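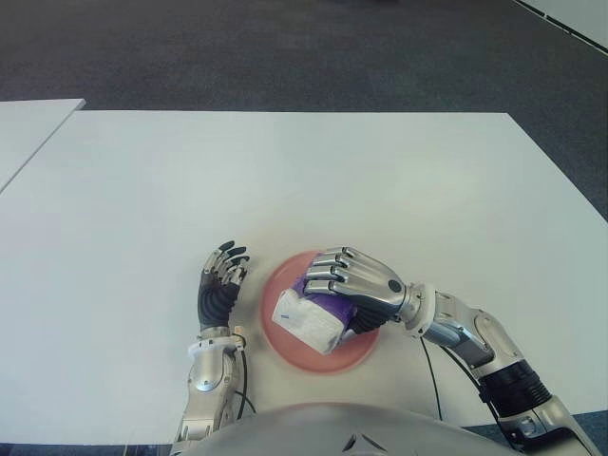
A packet on a pink plate, on one of our white tables.

Home | Classes | Hire the Kitchen | Shop | About | Contact

About Pudo

Pudo is a cooking school and tasting room on the ground floor of the old Navickas building. We teach home cooks how to make everyday food from dried and stored ingredients: beans, grains, noodles, dried fish, dried mushrooms, pickles and ferments. Most of our classes run two to three hours and end with everyone sitting down to eat.

The school was started by Dela Tetteh, who spent 15 years cooking in hospital and college kitchens before she began teaching. Her first classes were held in a church hall with two hot plates and a borrowed sink. Six people came to the first one, which was on black-eyed peas. Four of them signed up again the next month, and two still come.

We moved into the Navickas building in October of our second year. It had been a sewing supply store, and the front room still has the long drawers where they kept zippers. We use them for spoons and dish towels. The back room is the teaching kitchen, with six stations. The tasting room is between the two and is carpeted, so please leave wet shoes and umbrellas by the front door.

What we teach

Our regular classes are Beans One, Beans Two, Rice and Millet, Broth, Quick Pickles, and Noodles from the Packet. Beans One is the best place to start if you have not cooked with us before. It covers sorting, soaking, salting and the difference between a simmer and a boil, and you go home with a quart of cooked beans and the liquid.

Noodles from the Packet is the class people ask about most. It was meant as a one-time evening for students leaving home, and it filled up twice. We look at how much water to use, when to throw out the seasoning and when to keep it, and what to add from a nearly bare fridge.

Tastings are separate from classes and cost less. At a tasting we put out several versions of the same food, plain, and talk through them. Past tastings have covered soy sauce, oats, crackers and canned tomatoes. There is no cooking and you do not need any experience. Tastings start at 6:30 p.m. and are finished by 8.

Class size and prices

Classes are limited to 12 people, two to a station. A single class is $82, including all ingredients and the meal. Tastings are $21. If you book with someone else, tell us their name and we will put you at the same station.

We keep two places in every class at half price. You do not have to show us anything to get one. Pick "reduced" when you book. When those places are gone the form will say so, and you can ask to be told about the next date.

Where our food comes from

Our beans and millet come from Stolari, a family mill that we have bought from since the church hall days. Grondia supplies our vinegar and salt. Everything else comes from ordinary grocery stores, and we like it that way, as it is where most students shop. Recipes list what we used and at least one substitute.

Allergies

We cook with wheat, soy, sesame, fish, peanuts and eggs. We clean stations between classes but cannot promise that any dish is free of traces. Please write to us before you book if you have a serious allergy and Dela will tell you which classes are workable.

Visiting

The entrance is on the side street, past the bike rack. There is one step at the door and we have a ramp for it. Parking behind the building is free after 5 p.m. The shop shelf in the front room is open whenever a class is on.

Comments

marlene_k: Took Beans One in the spring. I had been adding salt at the end for thirty years. Good class, a bit warm in the back room.

Theo: Do you still do the cracker tasting? I missed it last time.

Pudo: Hi Theo, yes, we plan to repeat it this winter. Dates will go on the Classes page.

R. Osei: Is the ramp out all the time or do we need to ask?

Pudo: Please ring the bell and we will bring it out.

Recent posts

Which beans need soaking
Notes from the oat tasting
A shorter Broth class
How to store open vinegar
Gift cards and how to use them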